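Akyol Tasting Flight Set for Cider and Perry

Stemmed glasses, slate coaster and pouring card, boxed for two

We started putting this set together after a long and very happy evening at Tülin Taşdemir's cider bar, where five ciders came out in five different glasses and we all ended up passing them across the table to see which one smelled best. (The little tulip-shaped one won, every time, even with the rough farmhouse stuff that Koen Kramer had brought along in his coat.) So we asked the Akyol glassworks whether they would make us one like it, only a bit sturdier at the stem, and after a good deal of back and forth they did.

Each glass holds 100 ml to the etched line, a proper tasting pour that still leaves plenty of room above it for swirling. The rim turns in just slightly, so a delicate perry keeps its pear-skin smell right up to the last sip, and the foot is wide enough that you can set it down on a picnic blanket without holding your breath. We use ours for dry cider mostly, but they're lovely with ice cider after dinner and I've been known to drink a small sherry out of one too. 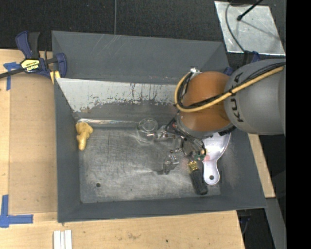 KUKA arm with its gripper lowered into a gray metal bin

The coaster is cut from Nakum slate and has a felt back, so it won't scratch a good table. You can write on it with ordinary chalk, and a damp cloth takes it off again. The pouring card was written by Gülizar Tekin, who judges perry every May and has strong feelings about serving it too cold! She suggests taking the bottle out of the fridge well before your guests arrive, and starting with the driest one and working toward the sweet.

What's in the box
2 tasting glasses, 100 ml to the line
1 slate coaster, 7 inches across
1 pouring card
1 cotton polishing cloth

Care
The glasses can go in the dishwasher on the top rack, though we wash ours by hand with very little soap, as a soapy film will flatten the bubbles in a sparkling cider. Let them dry upside down on a towel and give them a quick rub with the cloth. Please keep the slate out of the dishwasher altogether.

Shipping and returns
Orders go out from our Oltesach shop in recycled cardboard. If you change your mind, you have 90 days to send the set back unused. If a glass arrives chipped, write to Leopoldo Barrera at the shop and he'll send you a new one, no need to mail us the pieces.

Goes well with
Kekeck cork stoppers for sparkling bottles
Akyol one-liter serving jug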